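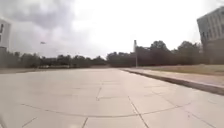
Idau Storno Outdoor Navigation Kit

24 shares | 8 comments

The Storno is a navigation kit for wheeled and legged robots that work outdoors on campuses, plazas and other large paved sites. It bolts to a flat deck, takes power from the robot's own battery, and sends speed and heading commands to the drive controller over Ethernet or serial.

Open paving is harder for a robot than a hallway. Walls and doorways give a range sensor something to match against. On a big concrete surface the nearest building can be out of useful range, and the slabs look much alike. The Storno uses a wide-angle camera to pick up joint lines, curbs and grass edges close to the robot, and matches tall features on the skyline to hold its heading. Wheel or leg odometry fills in between fixes.

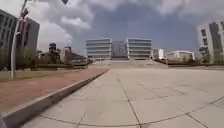
Setup starts with a teach run. Drive the robot by hand along the route at walking speed, then drive it back. The kit stores both directions and builds the route on board, with no connection to an outside server. A single route can be up to 2,884 meters long. Longer sites can be split into as many as 8 linked routes, and the robot changes from one to the next at any point where they overlap.

Curbs are treated as hard limits unless you mark a crossing. Expansion joints are not, so the robot will drive straight over them. If your robot has small casters, check that they can clear the widest joint on the site before the teach run.

Cloud cover is fine. Low sun straight into the lens is the weak spot, and the kit slows the robot to half speed when it loses the skyline. After 210 seconds without a good match it stops and sends an alert. 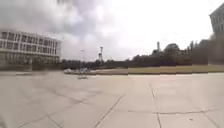 By the Idau product desk
Updated 2025-08-20

What's in the box

Storno compute unit
Wide-angle camera with 324 mm mast
Power and data cables
Deck plate and hardware
Printed quick start guide

The mast can be left off on taller robots. Part of the robot's body may show in the lower corners of the view, and you can mask it out in the settings page.

The Esposito drive adapter is sold separately and is needed only for controllers without a serial port. Filetti deck rails fit the plate without drilling.

Software updates are free for the first two years. The next release, planned for November, adds route editing from a tablet, so a short detour no longer needs a new teach run. Units already in the field will get it as a normal update.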